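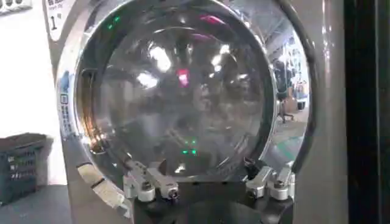
## About Wumdale Laundry Training

Wumdale runs short courses in commercial and institutional laundry work. Most people who train with us go on to jobs in aged care, motels, hospital linen services and share-house management. The school was set up by Merle Waaka, a former linen supervisor, after she had spent several years retraining new starters who had never been shown how to load a machine properly. Jolene Quinlan joined later to write the maintenance units and now teaches most of them.

### What we teach

The core course is 60 hours, delivered in blocks of half a day. It covers:

- sorting by fibre, colour and soil level
- load weight and drum fill
- detergent dosing for hard and soft water
- programme selection on front-loading machines
- door, seal, filter and drain care
- drying, folding and storage

Theory is kept to the first hour of each block. The rest is done standing at a machine, with wash logs filled in as the load runs. Each log records the fabric, dry weight, programme, dose and finish time, plus anything unusual such as excess foam or a load that has balled up in the spin.

### The machines

Our teaching is built on front loaders. They are what students will meet in most workplaces, and the door is where most of the avoidable faults begin. A sock caught between the glass and the seal will cause a slow leak, and a leak is often written up as a pump fault by someone who hasn't looked at the door first.

Students learn to check the seal by hand through its full circle, fold by fold, before and after each load. The rim and glass are wiped with a damp cloth and dried. Abrasive pads are not used on either. Doors are left ajar between sessions to let the drum air.

Maintenance practice follows the Merrick sheets, a set of 16 check cards written in-house and named after the street where we started. Card 2 deals with the door and seal and is the one students are assessed on first. The full set is handed over at enrolment and is theirs to keep.

### Class size and assessment

We take no more than 21 students in an intake. Assessment is practical: a mixed load is sorted, weighed, washed, dried and folded, and the wash log is marked along with the linen. Anyone who doesn't pass can repeat the assessment once at no charge, normally within the month.

The next intake starts in October. Evening blocks begin at 5:30 pm.

### Who we work with

Prandico supplies our detergents and dosing equipment. Drornard, a motel group, takes students for work placement and sends its own housekeeping staff to us for the maintenance units. Placement is optional — the certificate doesn't depend on it.

### Enrolment

Enrolment forms are available at the front counter or by post. Closed shoes are required in all practical sessions. Aprons are provided. Questions about course content go to Jolene, and anything to do with fees or placement goes to Merle.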